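桌上那点东西(相册,Cistton工作间)

首页 > 相册 > 桌子和打印件
更新于2026-05-15

好久没更新相册了,先跟大家赔个不是。上次发东西的时候我还在纠结要不要给工作间换桌子,现在可以交代了:不换!那张浅色的木头桌子继续用,我连替代品的链接都从收藏夹里删掉了。这一页就是讲它的,顺带讲讲那个青柠绿的圆环,最近来过Cistton的人都要拿起来转两圈才肯放下。

先说桌子吧。它是我们搬进来的时候跟房子一起接手的,前一任租客在这儿开过裁缝铺,走的时候带走了缝纫机、灯和所有的衣架,就把桌子留下了。我当时还挺高兴,白捡一张大桌子,后来才知道人家是嫌它出不了门——楼梯拐角那里差一点点,横着竖着斜着都试过,就是转不过去。Crisóforo Quezada到现在都坚持说把门框拆了就能出去,我说那你拆,他又不说话了。

木头是很淡的金黄色,木纹看得很清楚,一条深一条浅地拼在一起。我刚开始嫌它颜色不匀,总觉得像是两批料子凑的,看久了反倒觉得舒服,要是整张桌子一个颜色,大概早就看腻了。划痕也有,不深,都是蹭出来的那种。有人问我要不要打磨一遍,我认真想过,砂纸都买好了,最后还是只擦了一层Cleltwood的木油了事。那罐油闻起来有点像橘子皮,擦完得晾着,我给自己定的是20分钟,到点了再用干布收一遍。第一次没收干净,第二天放在上面的纸全印上了油渍,其中还有一张电费单,现在看着跟羊皮卷似的。

顺便给也想擦桌子的朋友提个醒:少倒一点,再少倒一点。我每次都觉得自己已经很克制了,每次还是多。布要用旧的棉布,旧T恤最好,新毛巾掉毛,掉了毛粘在油上面你就慢慢抠吧(我抠过,一个下午)。

再说圆环。青柠绿,挺厚的一块,中间一个大洞,周围绕了一圈小孔,样子有点像管道上的法兰。颜色是Sarahí Cárdenas挑的,本来我想用灰色,灰色多稳重啊,她说你那些灰色的东西掉到地上哪次不是我找到的。好吧,她说得对。耗材是Kirnow家的29号色,色卡上看着偏黄,打出来比色卡要鲜,我第一眼有点接受不了,过了一个礼拜已经在想还有什么东西可以用它再打一遍了。

打的时候也没那么顺利。头一个边缘翘了,放在桌上会晃,像个没坐稳的盘子。第二个底面倒是平了,可是有几个小孔糊住了,拿牙签捅也捅不干净。我把速度调慢,又把底板好好擦了一遍,再打,就规矩多了。老实讲,我到现在也说不清楚到底是哪一步起了作用,一次改了两个地方,这是我的老毛病,Iida Lahtinen每次看我记的笔记都要叹气。她自己的笔记漂亮得像课本,一次只改一样,改完写日期写温度,连当天有没有开窗都写。

有一阵子我特别迷那圈小孔。画图的时候它就是一条命令的事,阵列一下,完了。可是打出来摸在手里,一个挨一个绕过去,那种整齐劲儿在屏幕上是感觉不到的。我试过把它举起来对着窗户看,光从孔里透进来,地上有一圈小点点,我站在那儿看了好一会儿,水壶叫了都没去关。

绿色配浅木头我是真的喜欢!灰色放上去就灰扑扑的,黑的又太沉,白的嘛,晴天的时候晃眼睛。青柠绿平放在上面,老远就能看见,桌面的颜色也被它衬得更暖一点。下面这张我起的名字叫“绿环平躺”,没什么学问,就是它平平地躺在木纹上,木头上的划痕也都在。
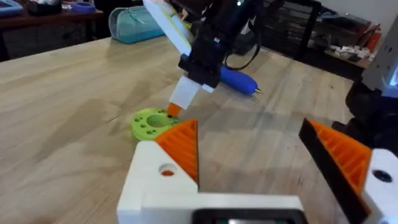 Rónán Mac Giolla看完这一页的草稿,给我回了好长一段,大意是说我把桌子写得太好了,他在这张桌子上干过活,只记得冬天胳膊搁上去冰凉,袖口还老被桌沿那根毛刺勾住。他还说绿色的东西放在木头上好看,那是木头的功劳,换到他家那张不锈钢台面上,什么颜色都像手术室里的。最后他问,圆环的孔边到底有没有倒角,摸着割不割手?

毛刺那件事我认。就在靠门的那一侧,我贴过胶带,胶带自己又卷边了,比毛刺还烦人。后来用细砂纸包着一小块木头顺着纹路推了几下,推到手指来回摸没感觉为止,再补了一点油。现在那一小段颜色比旁边略浅,不凑近不会注意,Rónán你下次来可以检查。

倒角呢,有的,很小一点。我一开始没画,打出来孔口有一道细细的棱,不算割手,就是转着玩的时候指头不舒服。加了倒角之后感觉完全不同,滑溜溜的。如果你也在画这种带一圈孔的圆盘,我真心建议顺手加上,多花不了一分钟,外圈的边也别忘了。外圈我忘过一回,还得拿小刀刮,刮出来的边像狗啃的。

聊到这儿想起来还有人问过我尺寸。抱歉,尺寸我改了太多版,文件名从“圆环”到“圆环新”到“圆环新新”,再到“圆环这次真的”,我自己都不敢随便报一个出来。等我把文件夹理清楚再说。Iida已经给我发了一份命名规则,写得很好,我打印出来贴在墙上了,文件夹还是老样子。

桌子的使用规矩也有人问,干脆写在这里,省得我每次在门口讲一遍:

热的杯子请垫东西。杯垫在窗台的铁盒子里,没了就用旧杂志,别用别人的图纸。

用胶水之前铺纸。瞬间胶滴到油过的木头上会发白,刮掉胶,白印子还在,得重新上油才盖得住。

打孔、锯东西请去旁边的台子,大桌子上不动刀锯。美工刀可以,垫板必须垫。

走之前把桌面擦一遍,碎屑往自己这边扫,别往对面推,对面也是要坐人的。

打好的东西想留着的话写个条子。没条子的先收进抽屉,到了7月还没人来领,我就拿去给孩子们的手工课了。

最后这条是Sandamali Liyanage提的,手工课也是她在带,在Trujillo街的图书分馆,每周六上午。她对废件的态度跟我完全不一样,我眼里打坏的东西,到她那儿全是宝贝。头一个翘了边的圆环就被她拿走了,孩子们往小孔里穿毛线,一针上一针下地绕,绕到最后变成一朵花一样的东西,中间的大洞还挂了铃铛。我去看的时候有个小姑娘很严肃地跟我讲,你这个孔太小了,粗毛线穿不过去。我说好的,记下了。回来真的画了一个大孔的版本,还没打,排队呢。

说说光线。这间屋子早上光比较硬,桌面会反光,木纹看不大清楚,要看木头最好等到下午,太阳绕过去了,屋里是匀匀的一层亮,深的浅的纹路全出来了。我以前拍桌上的小东西总爱拉一盏台灯过来,拍出来一边惨白一边死黑,后来学乖了,等就行。青柠绿也是下午好看,早上偏荧光,有点吵。

颜色这件事上Crisóforo跟我们都不是一派,他觉得所有打印件都应该是橙色,理由是橙色像水果,看着开胃。我说青柠也是水果啊。他想了想说那不一样,青柠是酸的。这个话我到现在都没想好怎么接,Sarahí在旁边笑得把茶都洒了,当然,洒在大桌子上,当然,没有垫杯垫。

茶渍的处理我也试出了一点心得。刚洒上去马上吸掉,别来回抹,一抹就抹进木纹里去了。已经干了的,用拧得很干的湿布敷一小会儿,再顺着纹擦,多半能淡下去。淡不下去的就随它吧,裁缝铺留下来的印子里有一处特别像鞋底,我猜是粉饼压的,也可能真是谁踩上去换灯泡留下的。擦了这么多次油它还在,我现在放杯子都绕开它,算是给老前辈让个座。

耗材那边再补充两句,有两位朋友私信问过。Kirnow的这个29号色我是散装买的,一小卷,拆封之后一定要收进密封盒,我偷懒在架子上晾了8天,再用的时候表面就起了毛毛的丝,像长了绒。烘过之后好了很多,但是跟刚拆封那会儿比,光泽还是差了一口气。要是你只打一两件小东西,跟朋友分一卷最划算。我那一卷就是跟Iida分的,她拿去打了一排挂钩,绿油油地钉在玄关,她妈妈来了以为是葱。

还有一位问圆环那种平整的表面是不是磨过的。没有磨,朝下那一面贴着底板,出来就是平的,朝上那一面能摸到一丝一丝的走线。我自己偏爱有走线的那一面,总是把它朝上放。Sarahí喜欢平的那面朝上,所以你要是来工作间看到它翻过来了,说明她刚走。

下一批想整理的是抽屉。对,就是那个没条子的东西都往里扔的抽屉,拉开要用两只手,里面什么年代的都有。我打算一件一件摆到桌上,趁下午光好的时候慢慢弄,认得出来的写个名字,认不出来的放到页面上请大家认领。有一个带卡扣的小盖子我找主人找了很久,扣上去声音特别清脆,一定有谁在想念它。

想来看桌子的,下午过来最好,周六上午我可能在图书分馆穿毛线,门铃没人应就等等,或者去楼下面包店坐一会儿,他们家的芝麻卷出炉的时候整个楼道都是香的。记得吃完擦了手再上来,油手印在木头上我认得出来是谁的,Rónán,说的就是你。

留言区开着,桌子的事、圆环的事、怎么去胶印,都可以往下写。我回得慢,但是都会看。

返回相册目录
上一组:窗台上的铁盒子
下一组:抽屉(整理中)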